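How to Make Caramel on the Stove Without Being Scared of It

Bineo Kitchen Notes > Sweets > Basics

I put off making caramel for years. I had read so many warnings about crystals and burnt sugar that I would buy the jarred stuff and feel a little sad about it. Then my friend Itzel Villalobos made a batch in my kitchen one Wednesday evening while talking the entire time about her sister's wedding, and it came out glossy and dark and so good that we ate it with spoons. I've made it nearly every week since!

What you need

1 cup white granulated sugar
1/4 cup water
6 tablespoons butter, cut into pieces
1/2 cup heavy cream
1 teaspoon flaky salt (use half that if your salt is fine)
A splash of vanilla, if you like it

You also need a medium saucepan with a heavy bottom, a heatproof spatula, a whisk and a clean glass jar. Pick a pan that looks too big. The caramel bubbles up hard when the cream goes in, and you want tall sides between it and your hand.

Use white sugar the first few times. Brown sugar and raw sugar are already dark, so you can't read the color, and color is how you know where you are.

Before you turn on the burner

Measure everything. Set the butter and cream next to the stove and let them sit out while you do something else. Cold cream straight from the fridge makes the sugar seize up into a lump (it will melt again, but it's a nuisance). Put on long sleeves or at least an oven mitt, and send kids and pets out of the room. Hot sugar sticks to skin and keeps burning, so please take this part seriously.

Step 1. Melt the sugar

Put the sugar and water in the pan and stir gently until all the sugar looks damp, like wet sand. Turn the heat to medium. You can stir until the mixture is clear, and then the spatula goes down and stays down. From here you only swirl the pan by its handle.

If you see crystals on the sides, dip a pastry brush in water and run it around the wall just above the syrup.

Step 2. Watch the color

For a while it will just bubble and you'll think you did something wrong. Keep going! On my stove the first gold shows up after roughly 12 minutes, usually along one side. Swirl so it evens out. After that things move fast. Pale gold, then honey, then amber, then a deep reddish copper, and the whole trip might take two minutes.

I stop at copper. Itzel goes darker, right up to the first wisp of smoke, and hers has a bitter edge that is fantastic on vanilla ice cream. Jinfeng Feng, who got me hooked on caramel in coffee, likes it lighter and sweeter. Try all of them and see who you agree with.

Step 3. Butter, then cream

Take the pan off the heat. Add the butter a few pieces at a time, whisking. It will foam. Then pour in the cream in a thin stream, still whisking, keeping your face back from the steam. If it clumps, put it over low heat and whisk until it's smooth again.

Let it bubble gently for one more minute for a pourable sauce, or 3 minutes for something thick enough to spread between cake layers. Stir in the salt and vanilla.

Step 4. Cool and store

It looks too thin when it's hot. It always does. Give it ten minutes in the pan, pour it into the jar, and leave the lid off until it stops steaming. It keeps two weeks in the fridge. To loosen it, stand the jar in a bowl of warm water or microwave it in short bursts with the lid off.

Fixing common problems

Grainy caramel: add a few tablespoons of water, put it back on low heat and stir until the grains dissolve.

Too thick once cold: warm it with a spoonful of cream.

Butter floating on top: whisk in a tablespoon of hot water, hard.

Tastes burnt: start over. I've tried to rescue it with extra cream and it was just a bigger amount of burnt caramel.
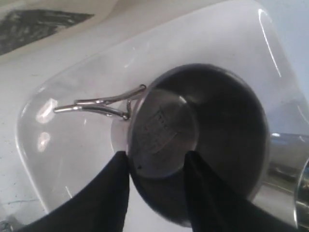
What is the easiest way to get hardened caramel off a pan?

Fill the pan with water past the sugar line, bring it to a simmer, and leave it there until the caramel dissolves. Drop the whisk and spatula in too. Let the water cool before you pour it out, then wash as usual with dish soap. Skip the steel wool.

Ways to use it

Stir it into oatmeal, drizzle it over sliced apples, or swirl it through brownie batter before baking. My current favorite is a spoonful in strong coffee with a pinch of cinnamon. The recipe doubles well, but add a few minutes to the melting step and use your biggest pan.

Next in Basics: Butterscotch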